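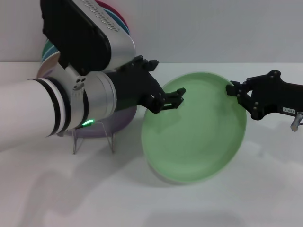
Can you put a glazed bowl straight into use when it comes out of the box?
Give it a wash and a quick check first, and leave it to dry overnight if you can bear to wait.

Section 2: Unpacking, checking and first use

I wrote the first version of this guide on the back of a delivery note, and it showed. Bình Tiêu went through it with a pencil and asked me sensible questions (what sort of cloth? how long is "a while"?), so the answers are in now. It covers the Sumden bowls, both the wide shallow ones and the deeper ones we sell for soup and noodles. The plates have their own section, though most of the washing advice is the same.

Before you start

You'll want a clear bit of table, a folded tea towel, a soft sponge, ordinary washing-up liquid and a second towel for drying. Good daylight helps a lot with the checking part. I do mine by the kitchen window.

Caution: please don't open the box with a long blade. A short one is fine if you only cut the tape. The paper underneath is thin and the glaze is closer than you think.

Unpacking

1. Stand the box the right way up and slit the tape along the top.

2. Lift out the crumpled paper and put it to one side. Keep it until you've finished, as you'll need it if anything has to come back to us.

3. Take hold of the wrapped bowl with both hands, one on each side, and bring it straight up. If it feels stuck, wiggle the cardboard collar and leave the bowl alone.

4. Set it down on the folded tea towel and unwrap it there. If you've bought a set, there's a card disc between each bowl and the next, and it's easy to miss. I've thrown away a few myself and then had to fish them out of the recycling!

Note: a wide bowl likes to be lifted from opposite sides of the rim, or with a hand underneath. Picking it up by one side with your thumb inside works when it's empty, but it's a bad habit to get into with a bowl full of hot soup.

Checking it over

5. Run a fingertip slowly all the way round the rim. You're feeling for a chip or a sharp spot. A gentle wobble in the line is normal, these are finished by hand and I quite like it.

6. Tilt the bowl towards the light and look across the inside. The green glaze pools and thins as it melts, so cloudy patches and paler streaks are part of it and no two come out quite the same. What you don't want is a line you can catch with a fingernail.

7. Balance the bowl on your open fingertips and tap the side with a knuckle. A clear note is what we're after. A dull clack can mean a crack you can't see yet, so put it aside and get in touch before you use it.

8. Stand it on the bare table and press lightly on either side. A tiny rock is all right. If it tips about when you stir something in it, we'll swap it.

Note: the pinholes question comes up a lot. One or two little dimples in the glaze on the outside wall won't do any harm. If you find an open one on the inside, where food sits, send me a photo and I'll tell you what I think. Order queries go to Hiếu Kiều, who is far better than I am at answering on the same day. Please give your order number (the one printed on the slip, so 342 or whatever yours happens to be) or we'll only have to write back and ask for it.

The first wash

9. Fill a washing-up bowl with warm water and a squirt of liquid. Warm will do, it needn't be scalding.

10. Wash inside and out with the soft side of the sponge. Pay a bit of attention to the foot, the unglazed ring underneath, where kiln dust likes to hang on.

11. Rinse well, dry with a towel and turn the bowl upside down on a rack. Leave it for around 12 hours. The glazed parts are dry in minutes, but the bare clay on the foot holds water, and it'll leave a damp ring on a wooden shelf if you put it away too soon (mine still has the mark).

12. If the foot feels rough once it's dry, rub it lightly with a piece of fine wet-and-dry paper, then rinse and dry again. We do this in the workshop, but now and then one slips through and I'd hate it to scratch your table.

Caution: do the rubbing outdoors or over the sink with the paper wet. Clay dust isn't something you want to breathe in.

Everyday use

13. Warm the bowl before anything very hot goes in, especially in February when the cupboard is freezing. A splash from the hot tap, swirled and tipped out, is plenty.

14. Use the microwave for reheating by all means, and take care getting the bowl out – the rim can be hotter than the food.

15. Keep it off the hob and out from under the grill. Stoneware hates heat from one side only, and it'll crack sooner or later.

16. The dishwasher is fine. Leave a gap between the bowls so the rims don't knock together, as that's how most chips happen.

Grey marks inside the bowl are nearly always metal from spoons and forks, and they look much worse than they are. A dab of cream cleaner on a damp cloth, small circles, rinse. Tea and turmeric stains come off with a paste of bicarbonate of soda left on for half an hour.

Stacking and putting away

17. Stack bowls of the same size only, and slip a card disc or a bit of kitchen roll between them. I stop at four high. Any taller and you end up dragging the bottom one out from under the rest, which always seems like a good idea at the time.

18. Lift the whole stack down to the worktop before you take a bowl from the middle.

For the deeper Madolum serving bowls, carry on to section 3. The lids are packed separately, in the flat box.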